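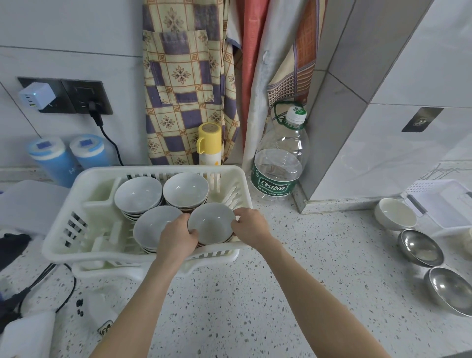

Bowls in the rack in our kitchen, with an apron, cloths and a towel hanging behind.

About Restier

3 min read

Restier began as a supper table. Vasylyna Demchenko and Melaniia Horobets cooked one big pot of soup every week for anyone on the street who cared to come by, and the street, bless it, came! By that first December they had outgrown Melaniia's apartment, and we have been a proper cooking school ever since, with 30 students a term and a kitchen we are terribly fond of.

We teach home cooking, the kind you eat out of a bowl — soups, dumplings, noodles, porridge on cold mornings. And we teach the dishes, too. Every class runs 90 minutes, and the last part of it belongs to the sink, the rack and the counter. Matvii Kobzar, who leads our beginners, likes bowls stacked with their own kind so that the next class can find them, and he'll happily show you how (more than once, if you need it). 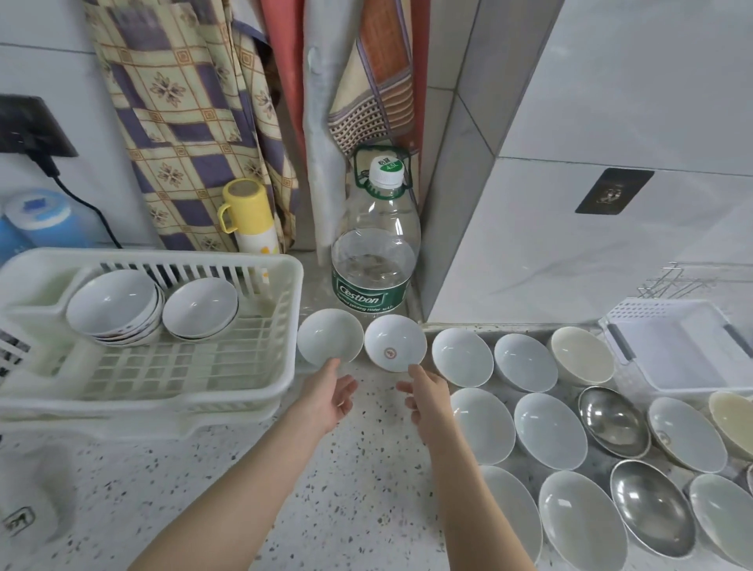

Bowls out on the terrazzo counter, plain white ones, cream ones and two steel ones among them.

Our bowls don't match and we've stopped wishing they would. Many were given to us by neighbors and former students, and Rostyslav Nazarenko still brings one back from nearly every trip he takes. They all get used, they all get washed, and they all go back on the same shelf.

Classes are kept to 8 people, so there's room at the counter for everybody's elbows. Come hungry, bring an apron if you have a favorite, and plan to stay and chat while things dry.

12 shares
3 comments

Recent from Restier
Melaniia's barley soup
What to bring to your first class
Keith Pearce on sharpening kitchen knives
Our December supper menu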